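Filed under: Desk & Paper, Weekend Builds

My desk has been eating my mail since August, so I finally put together one of those slot-together wooden organizers and gave every piece of paper a home. If you've got a flat-pack one sitting in a closet (mine sat for months!), it's an easy evening job.

Lay all the panels out first and do a dry run with no glue. The tabs on mine were a hair fat, so I gave each one 3 passes with 200 grit sandpaper and tried again. Don't whack anything with a hammer. Thin panels split right at the slot, ask me how I know. Press with the heel of your hand and work along the joint a little at a time.

Start with the long horizontal shelves, then drop in the short uprights. If one won't seat, back its neighbor out halfway and push the two in together. I skipped glue on the uprights because I keep changing my mind about compartment sizes, but a dab of wood glue on the outer corners is a good idea. Leave it alone for an hour or so (I had dinner).

My friend Elīna Kalniņš talked me into the yellow film across one face, and I love it, it makes the whole thing look like honey. Cut the film a bit oversize, tape down one edge, smooth it across with an old gift card, then trim. Go slow!

Now the fun part, filling it. Sort by how often you grab a thing. Bills and stamps go where your hand lands, and instruction booklets can live down low.

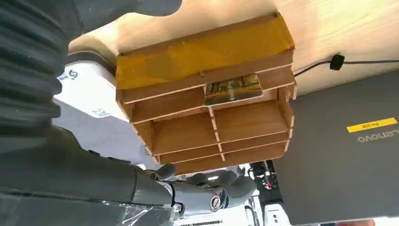 I always keep one compartment for something that's just nice to look at, and a photo card is perfect for that. Let the top stick up over the divider so you can pull it out and swap it when the season changes.

Last thing, clip your cables down before you load up the desk. One little clip partway along the cord keeps it from wandering into your paper piles. I'm doing a second organizer for the sewing stuff next, and that one needs deeper slots, so I'll be cutting the panels myself.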